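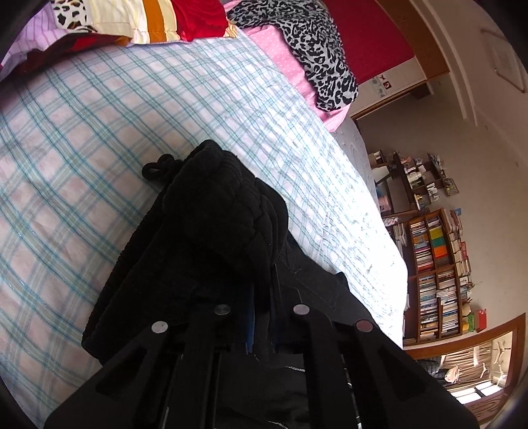 # Will a gripper ever do your washing? A look at the Pliritden

Folding clothes is a job that grown-ups say takes five minutes. It has never taken five minutes. So when a company called Llorente started selling a gripper named the Pliritden, plenty of kids wanted to know one thing: can it do my pile?

Sort of. Keep reading, and put your socks away while you're at it.

## What you get in the box

The Pliritden is a hand-held gripper. You hold one end. The other end has two fingers that open and close, a bit like a crab that has been told to be gentle. There's also a charger, a strap and a booklet, which your parents will lose.

It costs $775, or about the same as a lot of pocket money for a very long time.

## Why is clothing so hard?

Think about picking up a brick. A brick stays brick-shaped. You grab it, you lift it, you're done.

Now think about picking up a jumper. It flops. It hides its own sleeves. Grab it in one spot and the rest slides off somewhere else. Your brain sorts all this out while you're thinking about lunch, but a machine has to learn it one grab at a time.

Black clothes can be extra tricky. The folds and the shadows are nearly the same colour, so it's hard to tell where one bit stops and the next begins. (You may know this problem from getting dressed in the dark.)

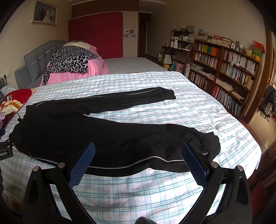
*Two fingers and one pair of black trousers, near the waistband.*

## So who does the folding?

You do. Sorry.

A person holds the gripper and practises grabbing, pulling and folding. Those practice runs can then be used to teach a robot arm the same moves. Llorente's booklet comes with 18 folding jobs to try, starting with a face washer and ending with a fitted sheet, which most adults can't manage either.

Jaqueline Manríquez tested the Pliritden for our gadget pages over July. She wrote down 865 grabs in her notebook before she ran out of clean clothes and had to start on her brother's.

"T-shirts were fine," she told us. "Hoodies have opinions."

## Our verdict

**Good bits:** It's simple to hold, and you learn a lot about your own hands.

**Less good bits:** Your wrist gets tired. It costs a bundle. Your bedroom won't be any tidier unless you tidy it.

**Best for:** schools, clubs and patient people aged ten and up.

## Try it without one

Put an oven mitt on each hand and fold a pair of trackpants. Time yourself, then do it again with bare hands. Now you know how the robot feels, if robots felt things.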